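Lists > Small Shop Toymakers > Finishes & Color
Posted by Rogelio Fajardo, October

Re: yellow that stays yellow??

Quick one before I have to go unload the truck, then it got long. Sorry. Answers mixed in with the original so you can see what I'm talking about.

> I've been making stacking sets and shape blocks in maple for a few
> years, always clear finish, oil and wax and out the door. Now I have
> a preschool that wants color. Red, blue, green, yellow. They want it
> on the wood, no stickers, no tape, and they want to be able to wipe
> the things down every day.

Every day is the part to worry about. Did they say what with? Ask. I had a daycare in Amuvach swear up and down it was soap and water and then I went by to drop off the second order and there's a gallon of bleach cleaner on the shelf, and my lovely blue dye job looked like old jeans. Get them to tell you the name of the stuff. Buy a bottle. Wipe a scrap with it every morning for two weeks while your coffee's brewing.

> Red and blue came out fine with water dye. Green is okay. Yellow is
> killing me. I get something like weak tea on maple, and if I put a
> second coat on it goes orange. Tried a third brand, same story.

Yellow is the worst, yes. Same for everybody on this list I think, search the archive, there's a big fight about it from a while back. What I know:

The wood underneath is already a sort of cream color and your yellow has to sit on top of that. Dye is see-through. So you get yellow plus maple. And maple goes darker in the light, so in a year you have yellow plus darker maple. I quit dying yellow. I paint it.

The other thing is what goes on top. You said oil. Oil is amber! Put linseed over yellow and you've got mustard by lunchtime and pumpkin by spring. Switch to a water based clear for the yellow ones at least. I do it for all the colors now, just easier to have one can open.

> Also what are people using for the wood itself. My maple guy is
> retiring and I'm down to the last of it.

Depends what you're making. For blocks, beech if you can get it, birch if you can't. I like beech, it sands clean and you can drop it on a tile floor. Don't go to poplar for the colored stuff, the green streaks come right through the yellow (ask me how I know). Basswood is nice and pale and takes paint like a dream but the corners mush. Fine for a puzzle tray, not fine for the pieces that get thrown.

Galang still sells shorts in mixed bundles by the way. You have to call, they don't put it on the site. 79 dollars last time I bought one, beech and birch together, mostly good, a couple of bad ends. Call early in the day, the guy who knows where the bundles are goes home at 2.

> I tried milk paint on a few and it looked great but it flaked at the
> edges after the kids had them a week. Is that normal or did I mix it
> wrong?

Could be either. Things I'd check in the order I'd check them —

Your sanding. If you go too fine before milk paint there's nothing for it to hold on to. I stop at 150. You said earlier in the thread you go to 320 on everything, that's for oil. For paint it's too slick, specially on end grain after you've burnished it.

Your edges. A sharp edge never keeps paint, doesn't matter whose paint. Ease it more than you think looks right. I run all mine over a small roundover bit and then hit them by hand so you can still see the flat faces but there's nothing sharp enough to catch. Also the buyer's going to be happier. A fat, chunky block with soft edges sells, a crisp one just sits there on the table at the fair.

Your mix. Let it stand. The packet says ten minutes, give it a half hour, strain it through a stocking. Lumps dry into crumbs and crumbs come off.

And it needs a topcoat. Milk paint alone on something a two year old chews on, no. It'll mark with every wet finger.

What I do for yellow start to finish, since you asked in the other message:

Sand to 150. Damp rag, let the grain come up, knock it back by hand, don't overdo. One thin coat of white under. Nobody believes me on the white but do one with and one without and put them on the windowsill. Then two thin coats of yellow, Grorine in my case, it's what the paint counter in Warnden stocks and I'm used to it. Let it go overnight between. Then water based clear, three coats, light scuff between. Then leave them ALONE. Longer than the can says. Dry isn't the same as cured and if you box them early they stick to each other and you'll have yellow on your red and red on your yellow and you'll say words.

The end grain will always read a bit deeper than the face. Doesn't bother me. You could seal it first with a thinned coat of the clear if it bothers you. I used to do that, quit.

> How are you all holding the small ones while you paint? I'm using
> tweezers and a lot of swearing.

Nail board. Scrap ply with finish nails shot through from the back, points up, set the block down on three points. Paint five sides, let it dry, flip, paint the bottom. You get three tiny dots on the bottom that you touch up with a toothpick. Somebody here uses a hot glue dab on a dowel and twists it off after, that works too but leaves a shiny spot I can never get rid of.

Don't do them all at once. I do trays of maybe a couple dozen and walk away. If you do a big batch you get tired and the last ones look it.

> Last thing, safety testing. Do I need to send every color?

I'm not the person. Really. I know what I did, which was call the lab and ask the lady on the phone, and she was very patient. Rules changed on us at least once since I started so don't go by anybody's post including mine. What I will say is that "non toxic" on a can isn't the paper you need, and keep your receipts and batch numbers taped in a notebook. Boring, takes one minute. Also the sizes for small parts, check those before you cut 1,000 of anything. A guy in our group cut 3,000 little wheels a hair too small and they're all still in his basement I think. He makes nice refrigerator magnets out of them now, for adults.

> Thanks in advance, I know this has probably been asked before.

It has, it's fine, ask again, the archive search is terrible.

One more thing I forgot up top. Price. If the preschool wants color, charge for color! It isn't a little extra, it's twice the handling. Every piece gets picked up and put down a dozen more times. I undercharged on my first painted order so bad that my wife made me write the hours on the refrigerator. Figure out your time on ONE set with all four colors, with the drying and the cleanup and the touch ups, then quote. And quote spares, they lose the small ones under the radiator. I throw in two extras of each shape and put it on the invoice as a line.

Oh and if they want the boards too — the trays or whatever you call them, the big flat thing the pieces sit on — leave those bare. Pale wood with just the clear on it. Color on the pieces only. It looks better, the colors jump, and a painted board gets scraped to death anyway from pieces dragging over it. Big board, plain, good thick clear coat, done. Watch for warp if you're gluing up anything wide, finish both sides the same even though the back never shows. I skipped the back once on a rush job and it came back to me shaped like a potato chip.

OK truck. If I got anything wrong somebody jump in. I'm around Friday if you want to call, not in the morning.

Rogelio

PS pasting the notice for the finishing day at the bottom again because three people wrote me that it didn't come through the first time. It's the same one, with the parking fixed. 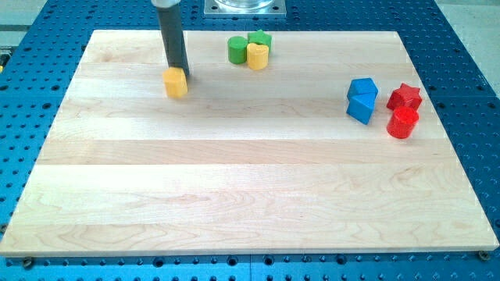 WARNDEN, October — The fall finishing day for small shop toymakers is on for Friday, doors open after lunch, and we go until the lights get turned off on us. Bring pieces you're stuck on. Yellows especialy, we'll have a table just for yellow on pale wood and everyone can put theirs down side by side and argue. Bring scraps of whatever wood you use, labeled please, on the back, in pencil.

Clear coats, rags and gloves are here already. Bring your own brushes if you're picky about brushes. No spraying indoors this time. No oil finishes indoors either, we had the smell in there for a week.

Park on the side street, not in front, the front is for the bakery. Coffee yes, lunch no, so eat first. If you're coming from Amuvach take the old road, the bridge is down to one lane and it backs up bad.

Galang is sending a box of offcuts for people to take home. One armful each till everybody's had a turn, then it's a free for all. Let Rogelio know if you need a ride.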